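Returns desk automation: what happened to the people at your place?

Moderator note: split from the Mosuston hardware thread on Nov 4, 2019.

karlis_bench
I work at the phone returns site in Lurkesard. Since September, two arms do a part of the job we did by hand: handling the phone and the charging cable. My colleagues ask me each week if they should look for other work. 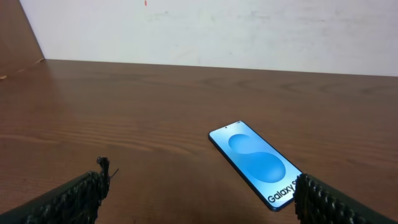

Did anyone lose the job?
So far everybody stayed. Two people moved to the repair room, and 15 of us remain on testing.

pinewater
Same pay after the move?

karlis_bench
Same pay, but different hours. On a normal shift we process 925 phones, and the cable work was the part which hurt my wrists. I don't miss it.

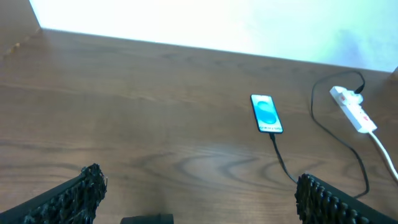
Rüdiger Rathjen
I must disagree a little. Wrists are one thing, but at Endska the easy tasks went to the arms and the people got only the difficult cases, all day. It makes you tired in another way.

karlis_bench
This is true also for us. Terence Blackburn, our shift lead, promised rotation every 70 minutes. In practice it is longer.

What changed for me, in order:

1. I plug in less and watch more. A cable end left lying on the table is still my problem.

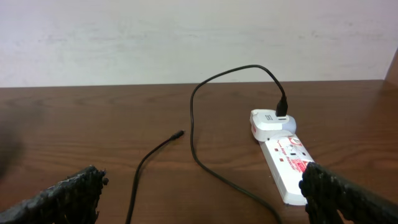

2. I write a short note for every stop. Yesterday I wrote 47 of them.

3. I train the new people, and for this I receive nothing extra.

pinewater
Point 3 is wrong. Ask for it in writing. At Zariņš we got a higher grade for the same thing.

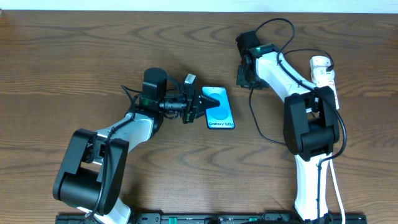
Left arm at a phone, right arm with nothing in the gripper.

karlis_bench
Thank you, I will ask Terence this week and write the answer here.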